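Getting ready for a writing residency: household and desk tips

A month away at a writing residency goes more smoothly when the house you leave and the room you arrive in have both had an hour or two of attention. These tips come from three stays, the last at Sturdale in October, and most of them were learned by forgetting something.

The week before you go

Eat down the fridge from the top shelf. Milk, salad and soft cheese go first. Hard cheese keeps well wrapped in greaseproof paper, and bread can be sliced and frozen so there is toast on the night you get home.

Run the washing machine empty on a hot wash, then leave the door and the drawer open. A machine shut up for 30 days will smell of drains. The same goes for the dishwasher.

Pour a jug of water down any sink or shower that won't be used. The trap under it can dry out in warm weather.

Unplug the kettle, the toaster and the printer. If you have an inkjet, print one colour page before you leave and another when you are back.

Packing manuscripts and books

Paper is heavier than you think. My last draft ran to 190 pages, and with notebooks and four hardbacks it was more than I could carry up a flight of stairs in one go. Use two small boxes in place of one large one. Put books in spine down, pack the corners with socks, and lay the manuscript flat on top between two pieces of stiff card.

Number the pages before you print. If your draft is in loose chapters, put a different coloured slip at the front of each. Bulldog clips leave dents, so fold a strip of card over the edge first.
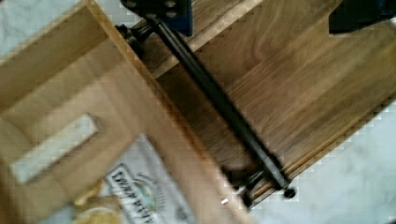 Rubber bands perish and stick to paper, so use cotton tape or a length of kitchen string tied in a bow. Ink that has smudged on a cover can sometimes be lifted with a soft white rubber, worked in one direction only.

Setting up the desk

Residency desks vary. The one at Zukthorpe rocked, and a folded beer mat under the back leg cured it for the whole stay. Take a few felt pads as well – they stop a chair scraping on bare boards, which matters if there is a poet working below you.

For hot cups, a cork mat is better than a saucer. White rings on a waxed top will often come out with a little more wax and a dry cloth, but try it on the underside first, and tell the house if you mark anything.

If the light comes from the wrong side, turn the desk before you unpack. It is a nuisance later.

Sharing the kitchen

Label your food with your name and the date. Masking tape and a felt tip will do, and the tape peels off glass cleanly if you warm it under the tap.

Cook one big pot early in the week. Lentils, barley and tinned tomatoes make a soup that holds for three days in the fridge. Cool it quickly in a shallow dish.

Wash the coffee pot straight after use. Old coffee oils turn bitter, and a teaspoon of bicarbonate of soda in hot water shifts them.

Coming home

Open the windows, run every tap for a couple of minutes and put the heating on low. Leave the manuscript boxes closed until the room has warmed up.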